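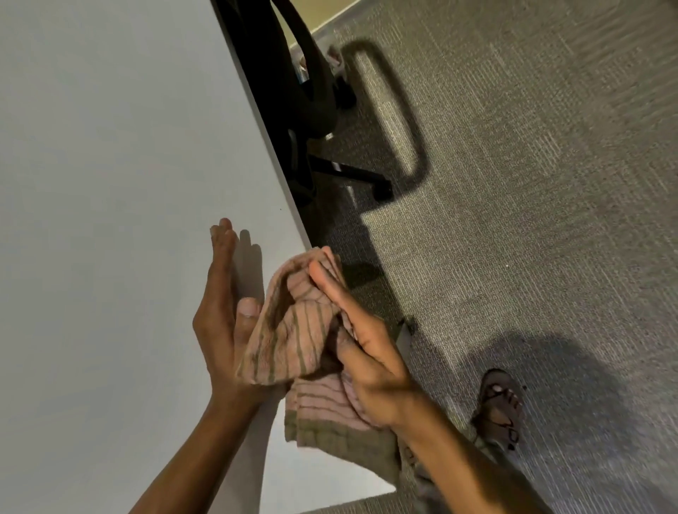
Striped towel in two hands, over a white table.

Goltatmont Pulley Airer
Ceiling drying rack for laundry, by Vollport

Width 186 cm. Seven rails. Cord and wall cleat included.
Price on request, please use the order form or write to us.

The Goltatmont is a clothes airer which hangs from the ceiling and goes up and down with a cord. When the laundry is on it you pull it up, and the floor of your room stays free. We make it in our workshop since many years in almost the same form. The model which we sell today has a wider spacing between the rails than the old one, and this was the wish of many customers who dry bed sheets and thick towels.

What you receive

Seven rails of untreated beech, 186 cm long
Two end frames of cast iron, painted black or cream
Two ceiling pulleys, one single and one double
Cotton cord, already washed so that it will not shrink later
Wall cleat with two screws
Ceiling screws for wooden joists
Paper template for drilling
Printed instructions in English

For concrete ceilings you need other fixings. We do not include them, because the correct type depends on your ceiling. Please ask in a hardware store near you and bring the weight of the airer with the wet laundry, which can be up to 30 kg.

Where to hang it

The warm air in a house goes up, so laundry near the ceiling dries well even in a room where the heating is low. Good places are the kitchen away from the stove, the laundry room, a wide corridor, or above the stairs if you can reach the rails safely from the upper floor. In the bathroom it also works, but then open the window after the shower, otherwise the towels take the moisture back.

Please do not hang it directly above a gas stove or an open fire. We receive this question every winter and the answer is always the same.

Before you order, measure the ceiling from wall to wall. The rails should have a hand's width of free space at each end. If your room is too narrow, we can cut the rails shorter. Cut rails are made for your order and cannot be returned.

Mounting

One person can do it, two persons is more comfortable. First find the joists. Knock on the ceiling and listen, or use a joist finder. Put the paper template on the ceiling with tape and mark the holes. The double pulley goes on the side of the wall where you want the cleat. Drill, put in the screws, and hang your own weight carefully on each pulley before you continue. If it moves even a little, the screw is not in the joist.

Now slide the rails into the end frames. They are a bit tight when they are new. Please do not use oil, a few turns by hand are enough. Place the end frames so that the rails stand out the same length on both sides. Then bring the cord through the pulleys as in the drawing on page 2 of the instructions and tie it at the top of each frame. Lower the airer to the height of your chest and fix the cord on the cleat. Cut the rest of the cord only when you have used the airer for some days and you are sure about the height.

Using it

Spread the heavy pieces over the middle rails and the light pieces outside. Shirts can stay on their hangers, and the hangers go directly on the rail. A double sheet hangs over two rails with air between, and it dries faster like this than folded over one. Shake the towels hard before you hang them, then the loops stand up and the cloth becomes softer.

Always put the cord in the shape of an eight around the cleat, minimum three times. Children should not play with the cord. If small children live with you, mount the cleat high.

Care of the wood

We leave the beech without varnish. Varnish can become sticky with the moisture and then it leaves marks on white laundry. Before the first use, wipe the rails with a damp cloth and let them dry for one night. After this a wipe from time to time is sufficient. Grey spots can be removed with fine sandpaper, always in the direction of the grain.

The cord should be checked once a year. When you see broken threads near the pulley, change it. We sell the cord by the meter and also the single parts: pulley, cleat, rail, end frame.

Colors

End frames in black are normally in stock. Cream is painted in small quantities, and in August the paint shop is closed, so please order early if you want cream for the end of summer.

Questions from customers

Can I order only four rails?
Yes. The end frame has seven openings and you can leave some of them empty. Write the number of rails in the comment field of the form.

My ceiling is not flat. Is it a problem?
With a small slope, no. You make one cord longer and the airer hangs level. For an attic room please send us a photo.

Does the pulley make noise?
A new pulley can squeak during the first week. A drop of sewing machine oil on the axle is the solution. Keep the oil away from the cord.

Can I use a synthetic cord?
It is possible, but it slips more on the cleat. We prefer cotton.

Delivery and return

The airer travels in one long package and one small heavy box. They can arrive on different days. Please open both and control the contents before you sign. If a rail is broken, we send a new one without cost, a photo of the damage is enough for us. Unused airers in standard length can be sent back within 30 days.

Shops in the Prurkoteck area can have the airer delivered with our own van. For trade orders and spare parts the contact is Everaldo Rocha, by e-mail or by telephone in the morning.

Also from Vollport: Najafi peg bag in unbleached cotton, cord by the meter, beech clothespins.

Page updated Apr 3, 2018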